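Gudura Two-Arm Bench System
Product code GD-2 | Supplied and fitted by Friesen

Overview | What we saw on the open day | Specification | Delivery | Booking a visit

Posted 24/10/2023 by Nilmini Gunawardena

I write most of the pages on this site from brochures and a phone call, so when Rizwan Jayawardena at the Trarnimham showroom asked if I'd like to come to the open day and see the Gudura doing something, I had my coat on before he'd finished. I'm glad I went! The old version of this page had a table of numbers and a drawing, and I don't think either would have told you much about what it's like to stand next to one.

First off, it's quieter than I was expecting. We had a proper chat over the top of it the whole morning, no raised voices, and I could hear the kettle in the next room. The arms make a soft whirr when they set off and another when they stop, and in between there's hardly anything.

Drita Karagiannis was running the demonstrations. She sets these up for customers all year round and she'd laid out the sort of things people bring in when they want to know "can it pick up my thing?" Cables are the big one. Everyone asks about cables, because a cable never lies the same way twice, and a box with hard edges is a much easier job for any machine. She also likes a latch board, the kind with little coloured doors and brass fastenings that you'd buy for a toddler. I laughed when I saw it, and then I watched someone from a packaging firm spend ages asking questions about hooks and bolts, so what do I know.

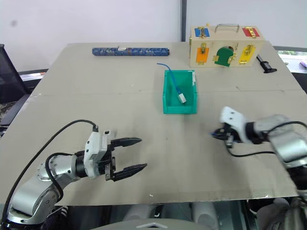 The thing I kept asking about was who decides what happens next. On the bench system you have a choice. You can teach it a job by guiding it through the moves yourself, or you can have Friesen write the job for you and load it on before delivery. Drita's advice was to do the first one even if you're paying for the second, as you get a feel for how far the arms reach and where they get in each other's way. She let me have a go. I was hopeless for the first few minutes (I kept going past things and having to come back) and then it clicked, and after that they had trouble getting me off it.

Johanna Hollenstein had come over from Gruvell, where they've had one on a sorting bench since April, and she was very good about answering everybody's questions over the sandwiches. Her main tip was about the table. They'd started with a shiny white top and changed it for a dull one, and she says the glare had been giving them more bother than anything the arms did. She also said to leave more space at the back than you think you need. They pushed theirs up against a wall and regretted it the first time somebody had to get round behind to fetch something.

I asked her what it was bad at, since she'd no reason to be polite to me. Floppy bags, she said, and anything that sticks to the thing underneath it. She does those by hand and leaves the rest to the bench.

What's in the box

The system comes with 2 arms, the mounting frame, the control cabinet, both sets of leads and a stop button on a long cable so you can put it where your hand will find it. End tools are ordered separately, and you can have a different one on each side if your work calls for it. The table isn't included. Friesen will supply one, or you can use your own if it's level and doesn't wobble.

Specification

Arms: 2
Control cabinet power lead: 400 cm
Spare fixing screws: 100
Fingertip pads: sold in packs of 100
Table: not included
End tools: ordered separately
Training: one day at Trarnimham, lunch provided

Delivery and fitting

Nives Testa looks after the fitting diary. She'll ring you before anything is sent, and she'll want to know the width of your narrowest door, so have a tape measure handy. Please do measure it and don't guess. The cabinet comes in one piece and can't be taken apart to go round a tight corner.

You'll need a normal wall socket within reach of the cabinet lead. Extension leads aren't allowed and the fitters won't switch on if they find one.

Booking a visit

You can see the bench system at Trarnimham by appointment, and Rizwan is happy for you to bring your own parts along. Bring several of the same thing if you can, including a scruffy one. Tell him beforehand if anything is sharp, oily or very heavy. There's parking at the side of the building, and the showroom door is the one with the ramp.

Prices are given on request, as they depend on the end tools. Use the enquiry form and put GD-2 in the subject line so it gets to the right desk.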